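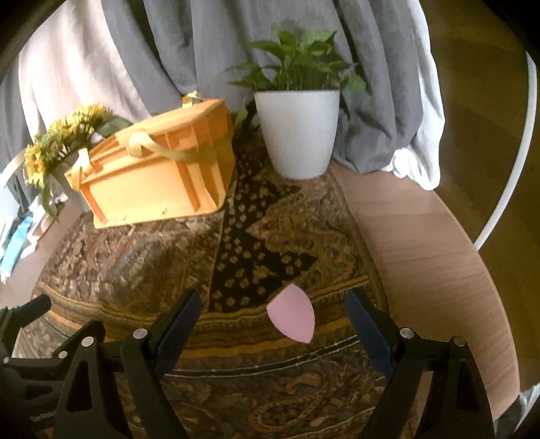 Lutein

Lutein is a yellow pigment made by plants, algae and some bacteria. It belongs to the carotenoids, the same large family as beta-carotene and lycopene, and within that family to the xanthophylls, which differ from the carotenes in containing oxygen. People and other animals cannot make lutein and must get it from food. In the human body it is found in the blood, skin, fat tissue and brain, and in its highest concentration in the retina of the eye, where it is one of the pigments that give the macula its yellow color.

Lutein is studied mainly for its role in eye health, in particular age-related macular degeneration. It is also used as a food coloring and as an additive in poultry feed.

Name and chemistry

The name comes from the Latin luteus, meaning yellow. Lutein has the formula C40H56O2, with 40 carbon atoms arranged as a long chain that ends in a ring on each side. Each ring carries a hydroxyl group. Zeaxanthin has the same formula and differs from lutein in the position of one double bond. The two are often found together and are hard to separate without laboratory equipment, so food tables commonly list them as a single value.

The long chain of alternating single and double bonds absorbs blue light, so lutein looks yellow in a thin solution and orange-red when concentrated. It dissolves in fats and oils but not in water. Light, heat, acid and air all break it down over time.

In plants and flowers, lutein may occur free or bound to fatty acids as an ester. Leafy vegetables contain the free form. Marigold petals contain mostly esters, which are split by enzymes during digestion before the lutein is absorbed.

Dietary sources

Dark green leaves are the richest common source. Kale, spinach, collard greens, Swiss chard and parsley all contain large amounts, although the yellow color is hidden by chlorophyll. Smaller amounts are found in broccoli, peas, Brussels sprouts, zucchini, corn, pistachios and orange peppers.

Egg yolk contains much less lutein than spinach by weight, but the lutein in it is well absorbed because it is already dissolved in fat. The amount depends on what the hens are fed. Yolks from hens given corn, alfalfa or marigold extract are deeper in color and higher in lutein than yolks from hens fed on wheat.

Growing conditions and variety affect the content of leaves. Young leaves and old leaves of the same plant can differ, and storage under bright light or for long periods lowers the amount. Chopping and light cooking break down cell walls and can make lutein easier to absorb – long boiling, on the other hand, destroys part of it.

Absorption and transport

Lutein is released from food in the stomach and small intestine and is taken up along with dietary fat. A meal of raw greens with no oil provides less usable lutein than the same greens eaten with dressing, avocado or eggs. Absorption varies widely from one person to another. Age, body fat, smoking and genetic differences all play a part, and people with conditions that reduce fat absorption tend to have low levels.

After absorption, lutein is carried in the blood by lipoproteins. Uptake into the retina depends on binding proteins that favor lutein and zeaxanthin over other carotenoids. Beta-carotene, which is plentiful in blood, is nearly absent from the macula.

Role in the eye

The macula is the small central area of the retina responsible for sharp vision. It contains lutein, zeaxanthin and a third pigment, meso-zeaxanthin, which is formed in the eye from lutein. Together these are called macular pigment. Zeaxanthin and meso-zeaxanthin are more concentrated at the very center, and lutein is more common toward the edges.

Two functions are usually proposed. The first is filtering, as macular pigment absorbs part of the blue light entering the eye before it reaches the light-sensitive cells. The second is protection against oxidation, to which the retina is prone owing to its high use of oxygen and its large content of unsaturated fats.

The density of macular pigment can be measured without surgery. One common method asks the subject to adjust a flickering light until the flicker disappears. Other methods use reflected light or the natural fluorescence of the retina.

Research

Population studies have often found that people who eat more leafy greens have a lower risk of advanced macular degeneration. Such studies cannot show cause by themselves, because people who eat more vegetables may differ in other ways.

Trials of supplements have given more limited results. Lutein and zeaxanthin have been tested as a replacement for beta-carotene in combined formulas given to people who already have moderate disease, mainly because beta-carotene supplements raise the risk of lung cancer in smokers. These formulas may slow progression in some patients. They do not restore lost vision and have not been shown to prevent the disease in healthy people.

Studies on cataract, glare tolerance and memory have produced mixed findings. Lutein is present in the brain, but its function there is not well understood.

Supplements and safety

Commercial lutein is extracted mostly from the petals of the Aztec marigold, Tagetes erecta. The petals are dried, pressed and treated with a solvent to give a thick resin, which may be sold as esters or processed further into free lutein. Supplements are usually sold as oil-filled capsules – beadlets and powders are used in tablets.

No recommended daily intake has been set in the United States, and lutein is not classed as an essential nutrient. Very high intake over long periods can cause a harmless yellowing of the skin known as carotenodermia, which fades when intake is reduced.

Food coloring

As a coloring, lutein carries the number E161b in Europe. In the United States, marigold meal and extract are permitted in chicken feed to color skin and yolks.

See also

Astaxanthin
Beta-carotene
Macular degeneration
Zeaxanthin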